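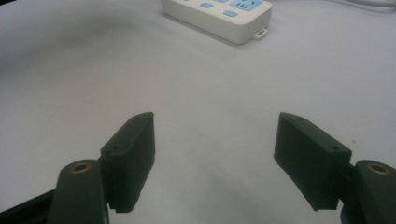
Progress report to the Meredith Fund
Grant line: hand-held grippers for recording household tasks
Reporting period ending 3 January 2026
Prepared by Prys Lewis, Itance

1. Purpose of this report

The grant agreement asks for a written account after each public or partner demonstration. This report covers the open day at the Renatcombe workshop, the state of the hand-held gripper as shown there, and the changes we propose to make before the May review. Spending is reported separately on the usual form.

2. Summary

The open day went ahead as planned. Visitors came in two groups, 29 people in all, with the engineers from Widusen in the first group. Each group received a talk of 14 minutes, watched two bench demonstrations and then had time to try the tool. The power strip task drew the most questions and took up more of the session than the program allowed. We regard the main goals of the visit as met. One goal, a full run of the cable-routing task in front of visitors, was dropped for lack of time.

3. Equipment shown

The hand-held gripper on show was the second revision. It has a pair of opposed fingers in dark material, each with a flat pad, carried on arms with brass-colored fittings. A camera on the tool looks forward over the fingers, so the recording shows the work from the operator's side. The operator closes the fingers with a trigger. There is no motor in the hand-held version, and several visitors had expected one.

A second tool of the same revision was kept on the shelf as a spare and was not needed.

The recording laptop was placed on a side bench. In the first session its screen faced the wall, and the group could not follow the live view. We turned it for the second session and the questions improved noticeably. A larger screen has been requested from the general equipment budget and is not charged to this grant.

4. Demonstration A: power strip

The task uses a white power strip with light blue sockets and switch buttons. It was chosen for three reasons. The housing is glossy and nearly the same color as the table, which is hard for the vision software. The socket openings are narrow and require a controlled approach. The cord is stiff enough to shift the strip when it is pushed.

The operator begins with the fingers open and the strip at a distance, moves in, closes the fingers and brings the tips to a chosen point on the housing. Later steps cover the switch buttons and the repositioning of the strip by its edge. Visitors were asked to name the point to be approached, which made it clear that the positions were not rehearsed.

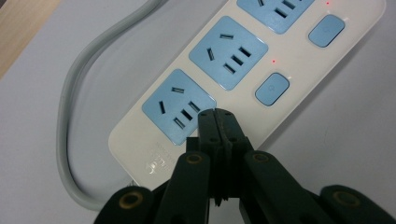
Demonstration A: closed fingertips at the power strip, with two red indicator lights on.

Points recorded by the team during and after the sessions:

Approach. New users tend to come in too low, and the tips then hide the socket they are aiming for. Experienced users tilt the tool and keep the target in view for longer. We will add this to the operator notes, with a short practice exercise.

Occlusion. When the fingers are closed and near the strip, the gripper takes up a large part of the camera view. The Widusen engineers asked whether a narrower finger would help. It would, but a narrow finger has less grip on flat items, and the present pad width is a compromise between the two. A tapered tip is under study.

Reflections. Highlights on the raised edges of the sockets were mistaken for openings by the older version of the software. The current version handles most of these. Further work is needed on the white housing, where there is little contrast with the background.

Cable. The cord moved the strip more than once when a visitor pushed against the buttons. The protocol does not say whether the operator should correct the position or carry on. We propose to let the operator carry on and to mark the recording.

5. Demonstration B: folding and stacking

Demonstration B used cloths and small boxes and ran without interruption in both sessions. It has been covered in earlier reports and there is little to add. One visitor asked for the task to be repeated left-handed. The tool allows this, but the trigger is awkward to reach, and we have noted it as a design fault.

6. Progress against targets

The agreement sets a target of 1000 usable recordings by the May review. Collection is on schedule. The power strip task was added late in the period and accounts for 40 of the recordings accepted so far. That share is too small for training, and bench time will be moved to it from the folding task, where further recordings bring limited benefit.

Review of recordings remains slower than collection. A single reviewer checks each file for focus, finger visibility and correct start and end points. Prys Lewis will train a second reviewer from the existing staff. No additional funds are requested for this.

7. Issues and proposed changes

Lighting. The overhead lights leave broad shadows on the white tabletop. These are acceptable for training purposes, but the light level should be written down for each session. At present it is not.

Trigger. The left-handed reach will be corrected in the third revision. The drawing is finished and the first printed part is expected before the next report.

Visit format. Two demonstrations and a hands-on period are too much for one session. For the next visit we intend to show the power strip and cable-routing tasks only, and to leave the folding task to a recorded clip.

Sign-in. Visitors were recorded on paper, and some entries cannot be read. Widusen has supplied a corrected list of its own staff.

8. Next steps

Widusen has asked to borrow one tool for a trial at its own site. We are in favor, provided that the recordings are shared under the terms already agreed with the Fund — a draft loan letter is attached for comment. Collection on the power strip task continues at Renatcombe in the meantime. The next report will follow the cable-routing demonstration.

Attachments: program for the open day; draft loan letter; operator notes, second revision.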